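Can a Robot Do the Chores Yet? Kitchen Tasks in Simulation and a Visit to a Shop Floor
Final project report, Introduction to Automation, Fostmont

1. What we wanted to know

Our group started with a simple question. If a household bought a robot arm today, which chores could it take over without a person standing next to it? Most of us had seen short clips of robots folding towels or loading dishwashers, and we could not tell from the clips how many tries each one took. We decided to pick a few small chores, run them many times, and write down every result.

We also wanted something to compare with. Broseck, a packaging shop near campus, let us spend a morning on its floor in August, where two arms move cartons from a belt to a pallet. That part of the project is in section 4.

2. Setup

All the kitchen work was done in simulation. We used a package called Pustach, which comes with ready-made kitchens, a set of groceries and a model of an arm with a two-finger gripper. The control program was a learned policy that the previous class had trained, and we called it Illés because that was the folder name. We did not retrain it. We only changed where objects started and how the task was worded.

We chose six chores:

Open a cabinet door
Close a drawer
Pick up a can from the counter
Put a can in the refrigerator
Turn a knob on a toaster oven
Move a mug to the sink

Each chore was run 150 times, which gave us 900 runs in total. A run counted as a success if the end state was right within the time limit. We did not give partial credit, although we kept notes on how far each failed run got. Those notes turned out to be more useful than the scores.

3. Results in the kitchen

Closing a drawer was the easiest. The arm can be a little off and still push the drawer shut, so small errors did not matter much. Picking up a can was also fairly reliable, and we got 84 percent on that one. Most of the misses came when the can started close to the wall, where the wrist had no room to turn.

Opening a cabinet was worse than we expected. The handles are thin, and when the fingers closed a little to one side the program carried on as if it had hold of the door. It had no habit of checking. Turning the knob had the same trouble, plus it sometimes turned the neighboring knob.

Putting a can in the refrigerator was the chore we learned the most from. 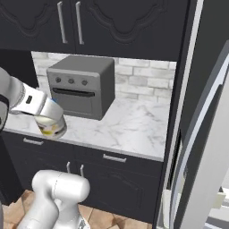 On paper it is one chore, but we ended up splitting it into four parts for our notes: grasp, carry, reach in, release. Grasping was as good as in the can-only task. Carrying was usually fine. Reaching in was where the runs fell apart, since an open door takes up a lot of space and the arm has to bring its elbow past it. In many failed runs the forearm bumped the door and the program kept pushing until time ran out. A few runs got the can over a shelf and then let go too high, so it tipped over. We counted those as failures, though a person at home might not care.

The mug task fell somewhere in the middle. We have less to say about it.

4. The shop floor

At Broseck we watched 200 cartons go through. The arms dropped none of them, but an operator stepped in twice to straighten a carton that had come down the belt at an angle. The cartons are all one size and the belt brings them to the same spot. Nothing has a door. The operator told us that a change in carton size means half a day of setup - and our kitchen policy faces a change like that on every run.

5. Limits

We tested one policy in one simulator. Simulated cans do not dent and simulated shelves do not get sticky, so we would expect lower scores on a real arm. We also picked the time limit ourselves, and a longer one would have rescued some of the slow runs.

6. What we would do next

We would add a check after each grasp and let the program try again if the fingers are empty. We would also like to start the refrigerator task with the door at different angles, including half closed. For now our answer to the first question is that single short chores are close, and chores with several steps still need a person nearby.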